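Building Systems Notes, September 2021
Relamping and surface reflectance at the Herrera building

Relamping of the second floor at Herrera is complete. The old fluorescent troffers were replaced with Nistotow flat panels on the existing grid, and the ballasts were removed and sent for recycling. Circuit labels in the Broltell panelboard have been updated to match the new zones. Lena Mazurek holds the marked-up drawings.

Panels are rated at 20 watts each and dim to 7 percent of full output. A total of 142 were installed. Driver noise was checked at minimum and at full output and was not audible at desk height. Zones next to the windows follow the daylight sensors. Interior zones follow occupancy only.

Surface finish affects the result more than lamp output does. A matte white work surface returns most of the light that reaches it and spreads it evenly, so the meter reading at the desk changes little when the meter is tilted. Gloss finishes return a similar amount but send it in one direction, and the reflected panel then shows up as a bright patch. Gray fabric sits between white and black in reflectance and keeps the contrast behind a work surface low.

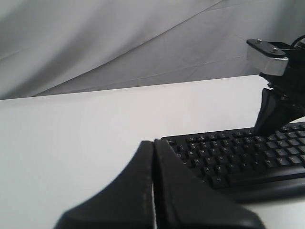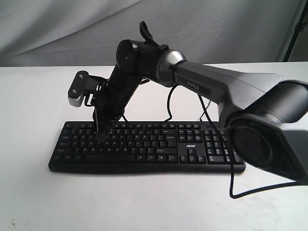
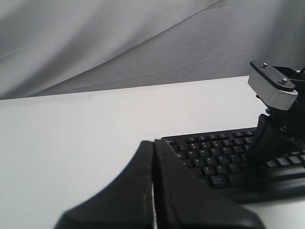

White tabletop, gray fabric behind.

Do the dimming levels have to be set again after the ceiling tiles are replaced in October?
Only in the interior zones. The daylight sensors in the window zones correct for the new tile on their own, and those zones can be left at their current settings.

Occupancy timeout is set to 20 minutes in open areas and 7 minutes in storage rooms. Requests for a different timeout should give the room number and the zone letter printed on the wall control. Settings made at the wall control are lost when the zone shuts off, and the stored level is used the next time it comes on.

The Nendach building is next. Its ceiling grid is older and will not take the same panel without an adapter frame. The first 60 frames are on order, and the stairwells will be done separately under the emergency lighting contract.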